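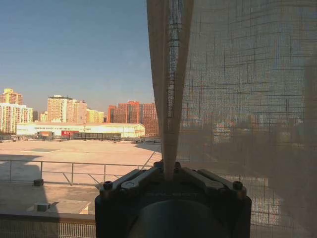 Search this notebook Search Clear

Curtain notes, high-floor room, August

Back on the window today. I've been putting off the sheers for weeks and finally ran out of other jobs, so this is what I have so far (mostly for me, but whoever does the next room can steal it).

The beige mesh is an open weave. I like it a lot more up on the rail than I did on the sample card – you still get the towers and the sky through it, only softer, and when the sun is low the threads light up and you can see every pull and every lazy stitch. Which means I saw mine. There's a wobble in the left hem I'll have to unpick.

Numbers before I lose the scrap of paper: the drop is 943 threads by my linen counter, which is a silly way to measure a curtain but the Worelbridge order form wants it. Finished width is 118 inches per panel, and I cut at some 95 inches long and then trimmed to 94 after it had hung overnight. The mesh drops! Let it hang before you hem it, please, I've made that mistake on two jobs now.

Gathering it. Pinch from the middle of the panel and let the folds find their own way down. If you start at the edge the weave skews and the little checks go diamond-shaped, and then you spend the evening steaming them square again. I tried the Gumgate clips first and they chewed the threads, so those have gone back in the drawer.

The casement is the other headache. It opens inward, so anything hanging on that side has to stack well clear of the sash or it ends up trapped at the hinge. My plan is to stack everything to the left and leave the opening side bare. The heavier beige can sit on that side too, with the white sheer next to it, and the sill stays free.

Still to do: redo the hem, order more Yeh tape (the narrow one), try a lighter weight in the bottom so the mesh doesn't sail about when the window's open.
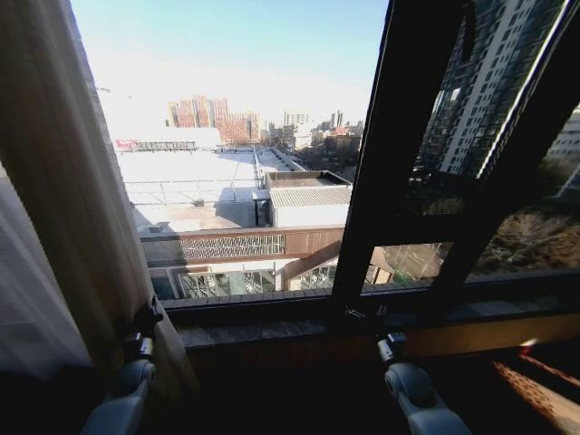
Comments (3)

threadbare_jo: Chain weight, the covered kind, run loose through the hem. Penny weights leave dents in open weave and you'll see them every time the sun comes in.

millstack: Would you put the rail on the ceiling next time? Mine is on the wall above an inward sash and it clears by a finger.

threadbare_jo: Ceiling, yes, if the plaster will hold it. Also wash a scrap of that mesh first, mine shrank.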